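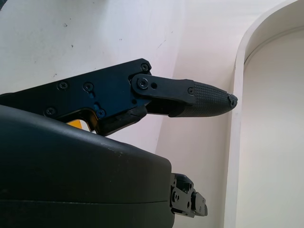
Grip pads slipping, club arm, opinions wanted (sadly)

flandham_pit
Our school club has one arm and 5 people who each believe they're its driver. The task this term is lifting parts off a white shelf and setting them on another white shelf. Riveting. The textured pads hold fine for 20 lifts, then things start sliding out. One pad also has a small chip right near the tip. New pads or new code?

torque_wench
New pads. Next question.

sevico_dropout
Disagree. We ran chipped pads all last season and placed 3rd. When did you last snug up the pivot screw on the finger link? If that joint has any play, the pad meets the part crooked and no rubber on earth will save you.

torque_wench
Placed 3rd out of how many?

sevico_dropout
That's between me and the Grindex Cup.

flandham_pit
Pivot got checked Thursday. By whom is under dispute.

chu_lab_rat
Wipe the pads with alcohol before you buy anything. Those little bumps collect dust like a couch. And while you have the cloth out, the gripper housing has specks on it too. Our mentor takes points off for that.

torque_wench
Fine, wipe them. Then buy new ones.

flandham_pit
Wiped. Got 2 more lifts than last time, so everyone is claiming victory. Pads are on order, screw gets checked again tomorrow, and I'm the one holding the hex key.

sevico_dropout
Post the numbers when the pads come in. I still say it's the joint.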